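Bramton Robotics Club
Minutes of the November meeting
Room at Thiele Hall, start 4:30 p.m.

Present: club members from both teams, faculty adviser, lab assistant. Apologies were received from two members of the hardware team.

1. Minutes of the last meeting

Approved with one correction. The item on the parts order should say that the order was put on hold, not canceled. The secretary will fix the posted copy.

2. Simulation team report

The team is still working on the pick-and-place task for the Gromura challenge. The arm model now loads in the simulator without the joint errors reported last month. The errors came from an old version of the arm file that was still in the shared folder. It has been deleted. Anyone with a copy on their own laptop should delete it too.

The wrist view is now saved with every run, along with joint positions and the gripper command. The overhead view is saved only when someone turns it on. Members asked if it could be on all the time. The team said the files get too big for the lab machine, and it was left as is.

The team has collected 815 runs so far. The goal is 1000 before the break. Runs where the arm never leaves the start position do not count toward the total and should be deleted by whoever made them.

There was a long discussion of the success check. At present a run passes if the block ends up inside the target area, even if the gripper is still holding it. The challenge rules say the block has to be released. The team will change the check and run it again on the saved data, so the count may drop. One member asked for the old results to be kept for comparison. Agreed.

Action: simulation team to update the success check and post the new count on the club page.

3. Table surface and lighting

The old checkerboard table has been replaced in the simulator with a plain cream surface with a wood-colored border. The block was hard to pick out against the checks in the wrist view, and the color filter kept finding the wrong squares.

Some members thought a plain table makes the task too easy compared with the real bench, which has tape marks and scratches. The adviser suggested getting the task working on the plain table first and adding marks later as a separate setting. Voted on and passed.

Shadows were also raised. The arm puts a soft shadow on the table and the filter sometimes reads the edge of it as an object. For now the brightness cutoff has been moved. The team does not think this will hold up if the light is changed.

Action: two members of the simulation team to try the filter with the light in different positions and report back.

4. Gripper settings

The opening width is now the same for every run. Before this, each person set it in their own script and the data did not match. The gripper starts fully open. Closing speed is still under discussion. The faster setting knocks the block over when it is not centered between the fingers, and the slower one adds time to each run. Slow will be used until the 1000 runs are done.

The model has black fingers and a black target block was used in some early runs. Those runs will be left out of the training set. Blocks should be red, blue or green from now on.

5. Hardware team report

The real arm is out of its box and bolted to the bench. The emergency stop has been wired and checked by the lab assistant. No one is to power the arm without the adviser or the lab assistant in the room. This is a Thiele Hall rule and applies to officers as well.

The cable for the wrist camera is too short to follow the arm through its full reach. A longer one has been priced. The team also asked for a clip to hold the cable along the forearm. A member offered to print one.

Action: hardware team to send the cable length to the adviser.

6. Naltureo workshop

The club has been asked to run a table at the Naltureo open house for middle school students. The simulation team will bring a laptop and a game controller so visitors can try moving the virtual arm. The real arm will not travel. At least four members are needed for the afternoon. Sign-up sheet is on the door.

It was asked whether visitors' runs could be added to the data set. The adviser said no, and that recording should be off for the whole event.

7. Budget

The student activities office has approved $3000 for the year. The challenge entry fee and the camera cable come out of this. A new graphics card was requested by the simulation team. Tabled until the entry fee is paid.

8. Start position

The settings page now has a reference view from the wrist, taken in the simulator with the gripper open over bare table. Both fingers should show, one at the left edge and one at the right, with the corner of the wrist housing at the bottom between them. A strip of the wood should be in the upper right corner. Members should compare their own start view with it before recording. If the wood strip is missing or has moved, reload the saved start position and check again. Do not correct it by hand with the joint sliders, as this changes the numbers in the log.

A member pointed out that the housing blocks part of the table in this view. The team knows about this. Moving the camera was considered and turned down, as the mount on the real arm cannot be shifted to match.

Action: everyone recording data to check their start view against the reference.

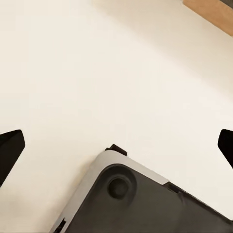

9. Next meeting

Same room and time next month. Agenda items to the secretary beforehand. The lab will stay open after the meeting for anyone who wants to record runs.

Meeting closed at 5:45 p.m.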